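Design of Small Objects, Unit 2
Handout: Things that sit on desks

Bring this sheet back next session. The spares went missing in December and the copier has not forgiven us.

Reading: Sperling, chapter on idle objects. Skip the 60 pages on paperweights unless you are writing your paper on paperweights, in which case I am sorry.

Main points from the lecture

Before 1945, in Sperling's telling, the desk was for paper and the objects on it were there to hold paper down. By 2000 the paper had mostly left and the objects stayed on, unemployed. Sperling calls this "residue." I call it my office.

A puzzle on a desk does two jobs. It gives the hands something to do, and it tells visitors that the owner could solve it. The second job needs no solving at all.

Trays. The Ukent catalog sells them as organizers. A tray organizes whatever you put in it, so an empty one is a promise - compare the Dirico range, where the tray comes with dividers and the promise is already being broken.

Cables. Every desk plan in the Laltix manual leaves them out. Look for them at the back, where they collect. 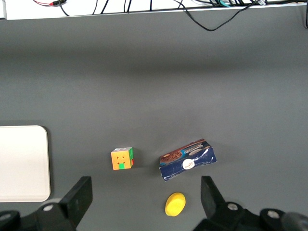

Fig. 2. Rubik's cube and white tray on a gray tabletop, cables along the back.

For discussion

Is the tray in Fig. 2 furniture, container or decoration? Pick one and defend it for a full page.

Draw your own desk from above, cables included. Do not tidy it first. I will know.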